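The Long Life of the Office Computer

When an organisation replaces its computers, the old machines seldom reach the end of their useful lives on the same day. Many are retired because a lease has ended or a budget must be spent. What becomes of them afterwards is a question that public bodies have been slow to ask.

The Guzmán Foundation, which advises schools and town councils on purchasing, has spent 2 years following the fate of 202 desktop machines withdrawn from council offices. Its report argues that decisions made at the time of purchase matter far more than those made at the time of disposal. A computer that opens without special tools and takes standard parts can be kept in service at modest cost. One that cannot is usually scrapped at the first serious fault.
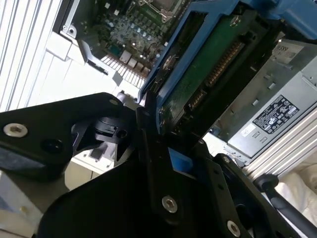
A green circuit board and its blue plastic bracket inside an opened computer chassis.

"Councils ask us how to recycle well," says Lizeth Marulanda, the report's lead author. "We would prefer that they first asked how to buy well. The contract is the place to settle these matters, and it is generally silent."

The report found that requests for repair were often refused on grounds of policy. Several councils had rules forbidding any machine out of warranty from being opened on the premises, and no one could say when those rules had been written. Staff with the skills to change a failed part were obliged to order a new computer.
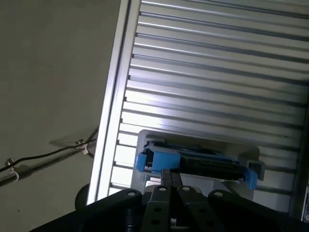
In the district of Brandanden, the rules were rewritten. Fredy Ñahui, who manages equipment for the district's libraries, was given a small repair budget and permission to keep a stock of spare parts. Machines no longer suited to office work now go to reading rooms, where the demands placed upon them are lighter. Suppliers must also state in writing how long parts will remain on sale. 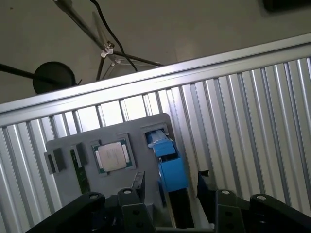
Not all observers are persuaded. Jérémie Lecomte, an adviser on public spending, points out that older machines may use more electricity and that security updates do not continue for ever. He favours a fixed term of 6 years, after which replacement would be automatic. The Foundation accepts the point on security but considers a fixed term too blunt, and recommends a yearly review of each group of machines.
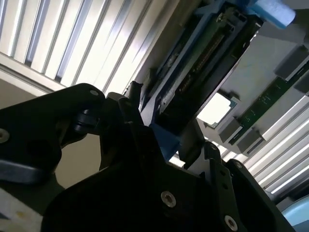 BRANDANDEN, September 11, 2024. The district council has voted to extend the library rules to all its offices. Hortensia Chávez, who chaired the debate, told members that the change would take effect in November and would be reviewed after one year. The Foundation will publish the results in full.

Related articles
Who Owns the Village Hall?
Lies Van Loon on the Future of Branch Libraries
Reading a Supply Contract: A Guide for Councillors
School Furniture and the Second-hand Market

Contact the editors | © Ledovico Review. All rights reserved. | Back to top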